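4.2 就任発表における「継承」の語り

収集した131件の就任発表を読み通した者なら誰でも、ファッションブランドの新任デザイナーは全員、前任者を深く敬愛していると信じるようになる。前任者の名が本文に一度も出てこない場合でも、敬愛だけは欠かさず表明されている。本節では、この礼儀正しさがどのような語彙で組み立てられているかを検討する。

典型例はOronmontの発表文である。Vega Ibarraの就任を告げる文面は「アーカイブとの対話」を掲げるが、対話の相手が何年代のアーカイブなのかは明かさない。続くコレクション「Darkness」のプレスノートでようやく2000年代の資料が言及され、対話がどうにか始まっていたことが確認できる。一方、Clarkettiの発表文は、退任するGaetano Orlandiniに「新たな章」を贈り、後任にも「新たな章」を与えている。同じ段落に新たな章が二つあると、どちらを先に読めばよいのか迷うところだが、業界誌の記事はこの重複をそのまま転載していた。

語彙の偏りは商品分類にも及ぶ。服については「ビジョン」や「シルエット」が語られるのに対し、図2のキーフォブに付いた薄いグレーの革ストラップのような小物は、「世界観の拡張」の一語で片づけられることが多い。Salaの場合、着任からおよそ24か月のあいだ、新任者の名が冠された発表はほぼ小物に限られていた。世界観は、まず鍵のまわりから拡張されるらしい。

図2 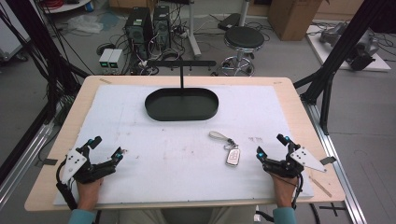

もっとも、こうした定型句を空疎と断じるのは早計である。発表文の読者には店頭の客のほかに、取引先、株主、そして次の転職先を探す別のデザイナーが含まれる。全員に何かを約束しつつ誰にも期日を告げない文体は、その意味でかなり高度な仕立てであり、次節では退任発表の文面と並べてその縫い目を調べる。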